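Gripper Comparisons Should Report Wear
By Elba Insaurralde 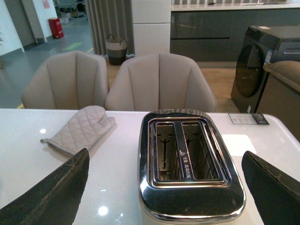

Wrist camera view of the toaster station, with both finger pads in view.

Manufacturers and laboratories that compare robot grippers tend to publish results from new hardware. The fingers are fresh from the box, the pads are clean, and the success rate is given as a single number. Buyers then place the same gripper in a kitchen, a laundry room or a packing line and run it every day for months. The published number describes a tool they no longer own.

Nestbridge should change this practice in its own reports, and other test sites should consider doing the same.

The household bench at Nestbridge has compared two gripper designs, the Toso and the Dramani, on a common set of kitchen tasks. Each was mounted on the same arm and driven by the same Arkell controller. The first round was reported after 400 trials per gripper, and the difference between them was small. By 1,000 trials the order had reversed. No setting had been changed in the meantime. The pads had aged, and the two designs do not age in the same way.

Readers of the first report could not have known this. The report gave payload, stroke and closing force in full. It gave the condition of the pads in one word: "good."

Scuffed surfaces and frayed edges deserve a more careful record. A toaster is a fair test of why. The top of the one at our station is polished chrome, curved at the corners, and it offers little for a worn pad to hold. A quilted oven mitt is more forgiving, and a gripper with tired fingers may still score well on it. An average taken over both objects hides the problem. Results should be listed by object, and each should be tied to the number of cycles on the pads at the time.

The wrist camera belongs in the same discussion. Polished metal reflects the room, and a glossy white table returns the glare of ceiling lights. When a grasp fails under those conditions, the cause may lie with the fingers or with what the camera reported to the controller. Test sites often assign every failure to the gripper -- an easy choice, and sometimes an unfair one to the supplier. Because the finger pads remain in the camera's view, the images also provide a wear record at no added cost. At present most sites delete them.

Eulalia Montecinos, who manages the bench schedule, has objected that aging the pads before a comparison takes time that most sites do not have. The objection is a serious one. A full wear study cannot be required for every purchase. A modest rule would still be an improvement: test once with new pads, test again with pads that have seen regular service, and publish both figures side by side. On our bench the second round took 12 working days.

Suppliers may resist. Some will argue that pads are consumables and should simply be replaced. That position is reasonable only if the replacement interval is stated and its cost is included in the comparison. Until then, buyers should ask for the second figure before they sign.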